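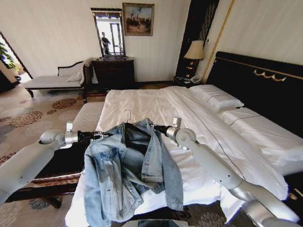
Trolance Opens Its First Guest Closet in Wikton, and You Can Borrow the Jacket

For release Wednesday morning

WIKTON – Hi, I'm Nipon Nuchit, and I run a small clothing-care company called Trolance. I usually pay somebody else to write these announcements, but I've been talking about this one to anybody who stands still long enough, so I figured I'd type it up myself.

Starting in May, guests at the Shehata hotel in Wikton can borrow clothes from us for as long as they're staying. We're calling it the Guest Closet. You pick what you like from a list when you book (or call down from the room once you've arrived, that works too), and we bring it up on a hanger. Wear it to dinner, wear it on the ferry, wear it three days in a row. When you check out, leave it on the bed and go home with a lighter suitcase.

We're opening with 300 pieces. A lot of them are denim jackets, and I make no apology for that! I think a faded jean jacket is the most useful thing a person can have on a trip. It goes over a dress, it goes over a sweatshirt, and it handles that chilly hour after the sun drops behind the harbor. It's also a pain to pack. It eats up half a carry-on and comes out looking like you slept on it.

The rest of the closet is raincoats, cardigans, a few blazers, and some really good wool scarves I had trouble letting go of. Everything is secondhand. Most of it came from Bistumia, the resale shop over on the north side, where Kwok-wai Hsueh let me go through the racks before opening for the better part of the winter. Kwok-wai has a much better eye than I do and talked me out of a lot of corduroy.

"Nipon kept reaching for the brand-new-looking ones," Kwok-wai told me when I asked for something to put in this release. "I kept handing back the soft ones. People want the jacket that already feels like theirs."

I'd like to say a word about hangers, so bear with me. We went back and forth on them for weeks. Padded ones look fancy but they take up too much rail, and the thick wooden ones were pushing little bumps into the shoulders of our lighter cardigans. Jackets are going out on plain wire, which is slim and easy to carry down a hallway. Knits get folded over a bar. If you have strong feelings about this, please write to me, I would love the company.

The Shehata turned out to be a great fit for us. It has 111 rooms, and they're the old-fashioned kind, with dark wood and touches of gold, and big white beds where you can lay out tomorrow's outfit and stand there thinking about it. I've done my share of that while we were getting ready.

Now the practical part. Borrowing one piece is included in the room rate. Extra pieces are a flat fee per stay, and the front desk has the current list. Sizes run from XS to 4X, and we've got 50 pieces in kids' sizes. Everything gets washed or steamed between guests at our own shop on the edge of town. If you spill something, tell us what it was and we'll take it from there – no charge for ordinary coffee-and-ketchup stuff. And if you fall in love with a jacket, you can buy it. The price is on a tag in the inside pocket.

We're having a small get-together in the Shehata lobby on the first evening, starting at 6 p.m. Come try things on. Kwok-wai will be there to tell you what suits you, and there will be snacks (nothing with sauce, please and thank you).

Reporters who'd like to visit the closet or borrow something for a story can ask for me at the Trolance shop or leave a message at the Shehata front desk. I'm usually in by 8 a.m.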